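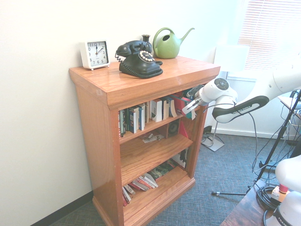 # Wullum shelf set

Hand-guided and remote-controlled runs on an oak bookshelf. 700 runs in total: 60 guided by hand, the rest driven remotely from the Osetti handset. Each folder holds one run, with joint positions, gripper state and video at 10 frames a second.

## What it is good for

Less than we hoped. The project plan said a person could show the arm a shelf task in an afternoon and it would cope with any shelf. We have one shelf, one room and 2 operators, so please treat claims of "general tidying" with care, ours included.

## Known problems

- Hand-guided runs are smoother, but the operator's arm blocks the view in many of them.
- Remote runs are full of pauses. We left them in – trimming made the timing look better than it was.
- "Success" was ticked by whoever was driving. Nobody checked it afterwards.
- Work inside the upper shelf, with the fingers in among the books, is where the labels are weakest. 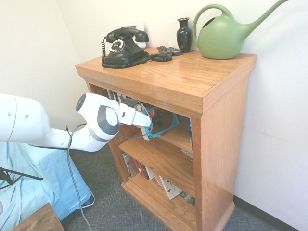

## Use

Try the Quintanilla loader first. The older Rurlow script drops the last frame.

Print this page | E-mail this page

Related items
Rurlow drawer set
Quintanilla loader: changes
Osetti handset notes

This site uses cookies. Accept | Settings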